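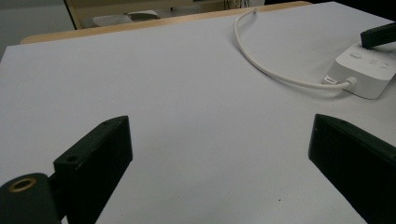
Andell Robotics Club – Software Group

Gallery: cable routing, planner and perception work

Quick page so people stop asking what the software side does all day. One picture up for now, notes under it. More when somebody gets to it.

View from the hand-held gripper, both black fingers in front, white power strip off to the right with a cable plugged into its side. The cable arc is what we care about. Thin, white, on a white surface.

What the perception node does with a view like this: finds the fingers first, easy, dark on light. Masks them out. Then goes looking for the cable. On this background color is useless, so Taler (our segmentation package) leans on the faint gray shadow along the cable and on edge continuity. Works better than we expected. Falls over when the cable doubles back close to itself, then it merges the two strands and the planner gets one fat cable that doesn't exist.

Second known problem – the far end. The cable runs up to the wooden edge of the table and seems to carry on off the back. Taler used to call that point a free end and hand it to the planner as a grasp candidate. Bad. There's now a flag for "ends at table boundary, don't trust it" and the planner skips those. Flag is on by default in the current branch. If you are on the old one, pull.

Planning notes

Planner is Trorstead. Takes the cable as a chain of points, 20 per cable, picks a grasp point away from any plug and away from anything tall. Plug end gets a keep-out zone, so does the whole strip. Anything black sitting on or behind the strip gets lumped in with the strip as one obstacle, we don't try to separate them. Tried it, cost too much time per frame and the grasp came out the same.

Open middle of the table is treated as the staging area. Approach starts there, comes in low, fingers across the cable and not along it. Approach angle is still hand tuned, sorry, it's in the config and the comment next to it is out of date.

Control loop

Finger control runs at 400 Hz, perception way slower, so the controller works off the last good cable estimate and a timestamp. If the estimate is older than 3 frames it stops and waits. People keep raising this number to make their runs smoother. Please dont. Stopping is the right behavior, a stale estimate near a plug means pulling on the wrong thing.

Tooling

Figueroa is the replay viewer. Load a recording, scrub, see mask, chain and grasp candidates drawn over the view. Keys are in the readme. Left/right step one frame, shift jumps. Export is broken on wide monitors, use the small window untill it's fixed.

Label set is at roughly 1000 views, mostly cables on light surfaces. Short on dark tables and patterned cloth – if you have recordings like that, drop them in the shared folder and put the surface type in the file name.

Still open:
– merged strands when the cable crosses itself
– dark specks on the table showing up as one-point cables (min length filter is in review)
– clutter beyond the table edge, hanging wires mostly, getting picked up as cable. Crop by table plane works, needs a test
– move approach angle out of config

Page last touched in December. Captions for the rest of the gallery go in the same text file as this one, keep them short.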